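Unit 4: Moving and Setting Out Tables
Housekeeping and Room Setup, Mistalora building
Notes by Gudrun Amundsen, 12/28/21

Read these before the practical. The Farah room is set up first, then Hisside, so bring the room sheet for both.

## Before you lift

Look at the table from the short end. Find the legs and see whether there is a crossbar between them. On long, narrow tables the bar often sits just below the top, and people bang their knuckles on it when they reach under in a hurry.

Clear the top completely. Check the floor along your route, including door sills and cords.

A long table takes two people, one at each short end. Agree on who calls the lift. Stand close, feet apart, one hand near each corner. Hold the top or the frame, whichever feels solid — never the edge trim if it moves when you press it. 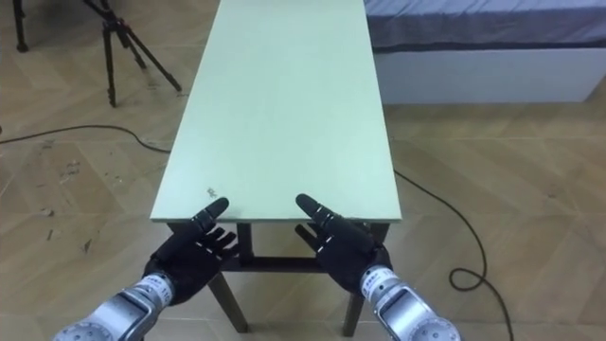

Bend at the knees, lift on the call, and keep the top level. The person walking backward sets the pace. Put the table down the same way, on the call, with fingers clear of the legs.

## Spacing

- Leave 50 inches between rows where people sit back to back.
- Seat no more than 8 at a long table.
- Keep the short ends clear on the aisle side.

## Wiping down

Use a damp cloth and work from one short end to the other. Pencil usually comes off with plain water. Ink may need a drop of dish soap and a second pass. Don't use scouring pads on a matte top — they leave shiny patches. Do the edges too, and dry the top before anything goes on it.

## For next time

Draw the Brundthorpe dining room with its tables in place and mark the aisles. Eero Kinnunen will collect the drawings at the start of class. The written check on this unit is in May.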